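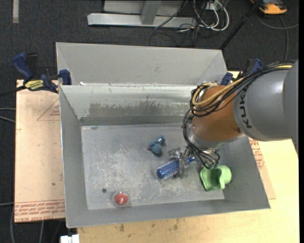 The gray bins, with the blue hairbrush and the little plush toy

Minutes, Sarkthorpe sorting group, April
Notes by Alžběta Tóth (my turn again, sorry about the spelling!)

We started at 1430, a bit late, with everybody still finishing their coffee. Last month's minutes were fine apart from Bivton being spelled two ways, and I've fixed that.

Bins. Long chat about the two big metal ones. I love them, they're sturdy and scratches don't matter, but small things look lost in there. The front one has the hairbrush, the blue-teal plush toy, the light green plastic thing and the round clear container with the red-orange ball in it. We agreed to stop mixing hair things with toys from now on. Brushes go on the bathroom shelf list, plush goes with soft toys, and I'll write new labels (big letters this time, I promise).

The green plastic piece. Three people had three ideas about what it belongs to and we got nowhere. It goes on the "what is it" page until May.

Clear containers. Grisetti can sell us 14 more with lids. Yes please! I'm to ask whether they stack.

Delivery to Bivton. The Tichý van is free in the morning, so we need 4 people for loading. I've got 2 names so far, mine included. Boxes should be taped and marked by the night before, and please, no more shoes in with the books.

Anything else. The kettle is on its last legs. Somebody has a spare at home and will bring it in.

Finished at 4, and I stayed on to do the labels.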